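About Plakness

Who we are

Plakness is a small newsletter on state and local campaigns. Who's filing, who's thinking about filing, who told a donor one thing and a reporter another. We started it at a kitchen table in Ita and now have a proper office over a dry cleaner, two rooms, one good window.

Three full-time, a handful of stringers. No parent company. 3,453 paying subscribers as of May 10, 2024, plus the free list.

What we cover

Governor, legislature, county races, the bigger mayoral contests. Ballot measures when they have money behind them. Congress only when somebody from our patch is running or quitting. For the rest there are plenty of other places.

We go to things. County dinners, candidate forums in school gyms, the redistricting hearings that run past ten at night. Last cycle it was 121 events, most of them outside the capital. A lot of bad coffee and some very good pie in Yook County.

We don't do polls of our own. We do write about other people's polls, and we'll tell you who paid for them if we can find out.

What you get

Morning note — short, out by 6:30, weekdays. Three or four items and a list of who's where.

The Filing Sheet — every campaign finance deadline we pull the reports and put the numbers in one table. Subscribers can download it. Takes us most of a night so please be patient on deadline days, the site gets slow.

Jindeck — our searchable list of candidates, going back to 2 cycles before we launched. Covers 17 counties right now. More coming, we said January for the next batch and missed it. Working on it.

How we work

Sources: we use unnamed ones, but not for insults. If someone wants to call an opponent a crook they can put there name on it. When we say "a person close to the campaign" we mean somebody who works on it or talks to the candidate most days, not a guy who met them once.

Announcements: we don't sit on a launch because a campaign asked nicely. We will hold to an embargo if we agreed to it beforehand. An email with EMBARGOED in the subject line isn't an agreement.

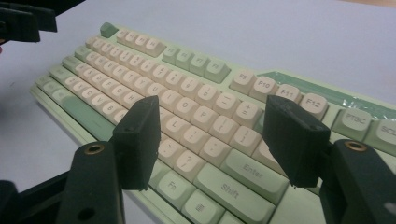 Corrections go at the top of the next morning note and on the original item, with the time. Send them to the corrections desk through the contact form, pick "something's wrong" from the menu. We read all of them.

Money: subscriptions cover most of it. The rest is ads in the free edition. We take ads from trade groups and from law firms. No candidate ads, no PACs, none since the begining. Staff can't donate to campaigns or put up yard signs. Voting is fine, obviously.

Work with us

Looking for a part-time stringer in the north of the state, must have a car and not mind zoning meetings. Send two clips and a note on a race you think we've missed. No cover letter.

Tips

Contact form, or mail to the Ita office. Flyers and mailers welcome — we keep a box of them. If you got a strange one, send both sides, the "paid for by" line is usually on the back.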